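Robot club news

Well, the arm is finally doing something! We've called it Womik (Rok Dervishi's choice, and he won't explain it) and since 11th February it has been learning to pick blueberries. I put a few leaves in too, so it has to cope with a bit of clutter. The pink rubber fingertips were the best thing we did all month – the bare black fingers squashed everything.

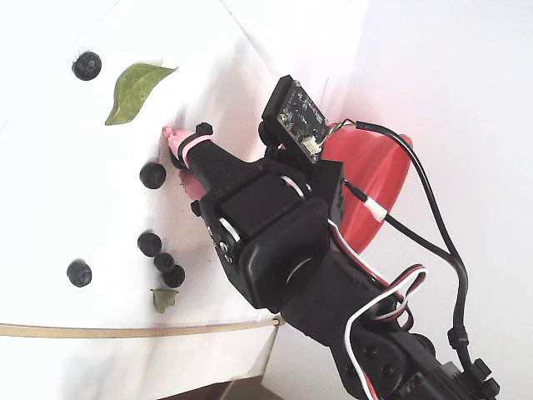 What we're stuck on

Mostly the wiring. Every time the wrist turns, I worry about those cables, and we've had 2 evenings lost to one loose plug. Rok wants to shorten the lot. I'd rather leave well alone until we've got a decent run behind us!

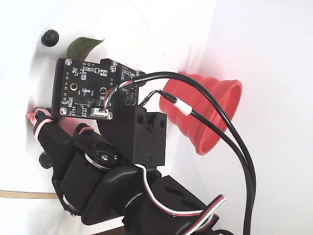

The other headache is letting go. Closing on a berry is fine, but getting it into the red cup takes a steady hand, and our best go so far is 4 berries in 90 seconds. Small ones are much harder than the big dusty ones, so please keep bringing me the mixed punnets.

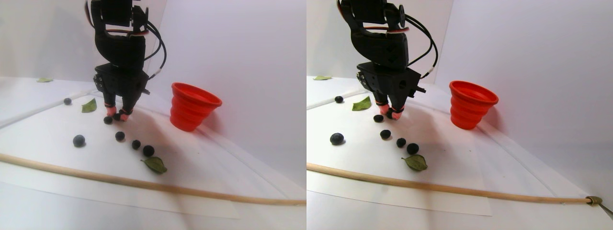
Coming up

We're off to the Bistton open evening in March and I need 3 more people for the table. Come and find me or Rok if you fancy it.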